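Workers' Group Questions Claims for Two-Arm Packing Cell at Flatham Plant

FLATHAM, February. The Flatham Packing Employees' Association today published its response to Ustuvine's plan to put two-arm robot cells on the kitting floor, and asked the company to hold off on any permanent change to shifts until the trial results can be checked by someone outside the project.

Ustuvine announced the program, called Pace, last month. The company's own notice said the cells would "take the strain out of kitting" and "free our people for better work." The Association has read the notice several times and still can't find the better work in it. No job titles are listed. No training hours are listed. The one firm number is a target of 700 trays per shift per cell, and the notice doesn't say what is in the trays.

"I've packed kits for a long time and I would love for a machine to do the part that hurts my wrists," said Concetta Parisi, chair of the Association. "What I've been handed is a target and a slogan. I want to know who is standing next to the thing at four in the morning when it drops a part, and what that person gets paid."

The Association represents 237 hourly employees at the Flatham site, most of them in kitting, returns and final pack. It isn't asking for Pace to be canceled. Several members signed up for the trial, and some of them like it.

What the trial has covered

Pace is being developed with Zamuvby, which supplies the control software and trains the arms by having an operator guide them through a task again and again. The trial room is off the receiving corridor, and four Association members have rotated through it as operators and table hands.

Their reports agree on the main points. Work so far has been on pick-and-place with light foam pieces and a tray. The pieces are set out by hand on a taped grid before a run and set out again afterward. Kitting at Flatham means mixed hardware, blister cards, folded leaflets and a rubber gasket that sticks to everything, including gloves. None of those has been on the trial table.

"It's careful work and I don't want to knock it," said Keegan Bright, a kitting lead who spent 8 weeks in the trial room. "You learn fast that the arm cares about things you never think about. Turn a piece a little and you might be starting over. On the line, the parts come down the chute however they feel like coming down."

Bright said the time between runs was left out of the figures shown at the January floor meeting. The slide gave pick times only. Members who did the resetting, the tape repairs and the restarts were not mentioned on it, and their hours were charged to general maintenance.

The company's position

Raffaele Rinaldi, who manages operations for Ustuvine at Flatham, told the Association in a written reply that the trial is at an early stage and that the foam pieces are "a standard way to begin." He said the company has made no decision to cut positions and expects operators to move into what he called cell support.

The Association accepts that a trial has to start somewhere. It doesn't accept that a shift target should be announced while the trial is at that stage. It also notes that "no decision" was the wording used before the label room was automated, and that the label room now runs with one person on nights.

Asked how many cell support jobs there would be, Rinaldi wrote that it was too soon to say. Asked about the pay grade, he gave the same answer.

What changes for people on the floor

Morena Sartori, the Association's safety representative, has gone through the draft work instructions for the cells. Her main worry is attention. A packer has her hands on the work and looks up when she needs to. A cell operator watches two arms, a screen and a tray, with a stop button in reach, for as long as the shift plan says. The draft sets that stretch at 60 minutes before a change of post, with no explanation of where the number came from.

"Watching is tiring," Sartori said. "People who plan these jobs tend to write it down as rest. I sat in for an afternoon and my shoulders were as bad as after a day of taping boxes."

She also asked for a rule on clutter around the cells. During the trial, tools, power supplies and sample items have shared bench space with the controls. That may be fine in a development room where everyone knows where everything is. She wants it settled in writing before a cell goes anywhere near a pallet lane.

Ayantu Seyoum, a returns packer and trial operator, sees it differently from some of her coworkers. She found the guiding work interesting and would take a permanent post if one came up at a decent grade. Her complaint is about credit.

"The arm moves the way it does because we showed it," Seyoum said. "I spent weeks on that. If my way of picking up a part ends up in every cell they put in, I think that should count for something at review time. Right now it counts as light duty."

Trial table in the Pace room at Flatham, with foam cubes on the taped grid and the tray in front: 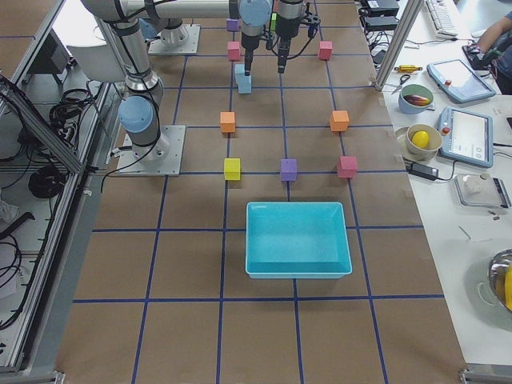
What the Association is asking for

Before any cell is placed on the production floor, the Association wants Ustuvine to do the following:

Run the trial on real Flatham kits, gasket included, and publish the results with reset and restart time counted.

Put the number of cell support jobs, the pay grade and the training hours in writing.

Have the 60-minute watch period reviewed by an ergonomist chosen jointly by the company and the Association.

Record operator hours in the trial room under Pace and stop charging them to maintenance.

Withdraw the figure of 700 trays until there is a test behind it.

Parisi said members would cooperate with the rest of the trial either way. "We'll keep showing up and we'll keep setting out the blocks," she said. "If it works on real kits, fine, show us. So far I've been asked to clap for a slide."

The Association has requested a meeting with Rinaldi and with a Zamuvby representative before the spring shift plan is posted. Ustuvine has confirmed it received the request. No time has been offered.

About the Association

The Flatham Packing Employees' Association speaks for hourly staff in kitting, returns and final pack at Ustuvine's Flatham site. Membership is voluntary. Meetings are held in the east break room at 2:30 p.m., between first and second shift, and are open to temporary staff.

Media contact: Morena Sartori, Flatham Packing Employees' Association. Copies of the draft work instructions, with the Association's comments, are available on request.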